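Getting Things Unstuck, Unstained and Back in the Drawer

Updated 10 May 2000

Labels first, as they make up most of the mail. The price sticker on a new jar or picture frame is put there by someone who hates you. Warm it with a hair dryer on low, count to 15, and peel from a corner, slowly. If it tears, stop picking. Rub cooking oil into what remains, go and do something else for the length of a phone call, and scrape with the edge of an old plastic card. Wash with dish soap afterward or the oil will collect dust and you'll have traded one gray patch for another.

Don't use oil on raw wood or on paper. I have a cookbook with a window in the cover.

Stacked glasses that won't part: cold water in the inner one, stand the outer one in warm (not hot) water, wait, twist gently. If they still won't come, congratulations, you own a very thick glass.

Burned pans. Cover the bottom with water, add 2 spoons of baking soda, simmer, let it cool, then go at it with a wooden spoon. Skip the baking soda on bare aluminum, which goes dark and looks worse than the burn did. The family at Peixoto's hardware counter will sell you a paste for this. It works well and smells like a swimming pool.

Tea stains in mugs come off with a damp cloth and salt. There are people who consider the stain part of the flavor and they should be left alone with their mugs.

Crayon on a painted wall: a soft eraser before anything wet. Then a barely damp cloth with baking soda, light pressure, and try it behind the door first. Flat paint will shine wherever you rub it, so at some point you have to decide whether you'd like a purple line or a shiny patch in the shape of a purple line.

Screws that spin in an old hole want filling. Toothpicks and wood glue, packed in, snapped off flush and left overnight. I did the Vurnard cabinet in our hallway this way, all 17 screws, and the doors have hung straight through a winter and a teenager.

Drawers that stick in July and behave in January are swollen, so leave the plane on its hook. Rub a candle stub along the runners and wait for fall. If you plane a drawer in July you'll have a rattle by Christmas.

Squeaky hinge: take the pin out, wipe off the black stuff, put on a little petroleum jelly, tap it back. Spray oil is quicker and you get to do it again every month.

Now the plastic dishes. A few readers have written about the everyday sort, the ones that go from picnic to cupboard to the kids' table and end up holding whatever was on the floor. They last for years if you keep them away from two things, scouring pads and the bottom rack. A pad takes the gloss off in one enthusiastic evening, and every scratch becomes a home for spaghetti sauce. Use a soft cloth. For sauce that has already moved in, make a loose paste of baking soda and water, leave it on while you eat lunch, and rinse. A day on a sunny windowsill will fade what's left. Dry them before stacking, or you get that cupboard smell, for which I have no cure except drying them before stacking.

Foam letters and bath shapes get a short soak in warm water with a drop of dish soap. Squeeze them, don't wring them, and lay them flat to dry on a plate or a rack with air getting at them. Turn them over halfway. Foam that goes back into a lidded tub damp will be speckled within the week, and a speckled letter belongs in the trash, whatever it spells. 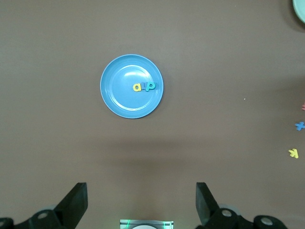
Ravindran Kaimal disagrees with me on the sunny windowsill. He writes that his plastic plates went chalky after one summer of it and that an hour is plenty, with the plate turned stain side up and brought in before the afternoon. He also puts a drop of lemon juice in the paste, which he admits may do nothing beyond making the kitchen smell as if somebody had cleaned it.

Fine, an hour. Check it and put it back out if the orange is still winning.

Leftovers from last time: the Ralitell drain strainer does fit the older sinks, if you take the rubber ring off first. The Plusetti vegetable peeler can be sharpened with a nail file, inside edge only, a few light strokes. And whoever asked how to get candle wax out of a tablecloth, put it in the freezer, snap off what you can, then iron the rest through a paper bag. Plain side down. The printing on the bag comes off too.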